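Komik Screening Room: Pre-Show Safety Checklist, with Comments
Inspected 21 October 2022, ahead of the Ondrejka retrospective

Seats: 80
Films on the bill: 7
Result: open to the public, with two items to fix

What a pleasure to go through this place again! The new prints and discs are in, the posters are up in the foyer, and the room is in far better shape than it was in August. Comments follow each item. Please read the ones marked FIX before the first show.

AUDITORIUM

1. Exit doors open fully from inside. OK
Both swing wide and close by themselves. The left one used to groan through every quiet scene, and the new hinges have cured it. Wonderful.

2. Exit signs lit and visible from the back row. OK
Still readable with the house lights down. The one by the screen throws a little green on the masking, but it stays on, even for black-and-white.

3. Aisle lights. FIX
Two are out on the right side, rows D and G. Spare lamps are in the drawer under the ticket desk. Row G is where the step is, so please do that one first.

4. Seats fixed and folding properly. OK
C7 is stiff but safe. I sat through a whole reel of The Ferryman's Coat in it to be sure (no hardship, it's a lovely film).

5. Carpet and stair edges. OK
The tape on the second step has been replaced with a proper metal strip. Much better underfoot.

6. Wheelchair spaces clear. OK
Keep them clear. The folding sign for the festival should live in the foyer.

PROJECTION BOOTH

7. Extinguisher in place, tag current. OK
Tag number 923. Seal unbroken.

8. Vent fan running before the lamp is struck. OK
Good strong pull at the grille. The Akico projector has its own cutout as well, which tripped correctly when I tested it.

9. Lamp hours. OK
The meter reads 820. Plenty left for the full retrospective, and the picture looks gorgeous. The harbor scenes are going to knock people sideways!

10. Cables off the floor. FIX
The sound lead from the disc player crosses the doorway again. Run it over the frame and clip it. It needs a longer lead, and Cirnik can supply one.

11. Film cans stored below shoulder height. OK
The older prints are heavy, so two people for the big cans, please.

12. Sound level check. OK
Played the dance hall sequence from the restored disc at show volume. Loud, warm, no rattle from the side speakers. I may have played it twice.

FOYER AND REFRESHMENTS

13. Ticket line does not block the front door. OK
With the rope moved toward the poster wall there is room to pass on both sides.

14. Popcorn machine guard and switch. OK
Guard fits tight, switch works, cord in good condition.

15. Counters and sinks. OK
Wipe down between shows and dry the floor mat. Cups go back on the rack before the doors open.
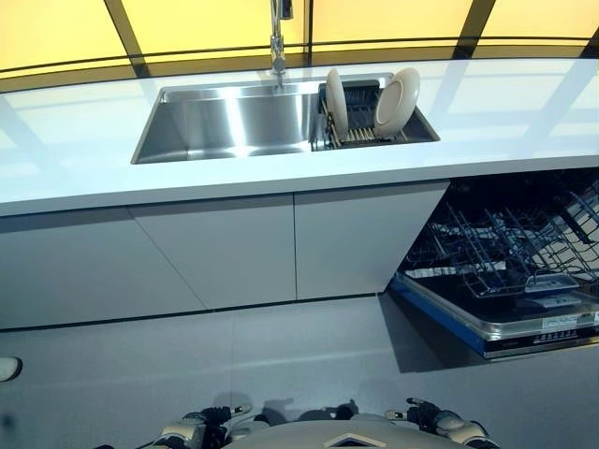 Item 15: white countertop with stainless steel sink, yellow glass panels behind.

16. First aid box. OK
Full, apart from small bandages, which are on the shopping list.

17. Evacuation announcement. OK
Recording is clear in the hall, a bit faint in the restrooms. Turn that speaker up one notch.

Recheck items 3 and 10 before doors open on the first night, initial them on the booth copy, and leave that copy on the hook by the light switch.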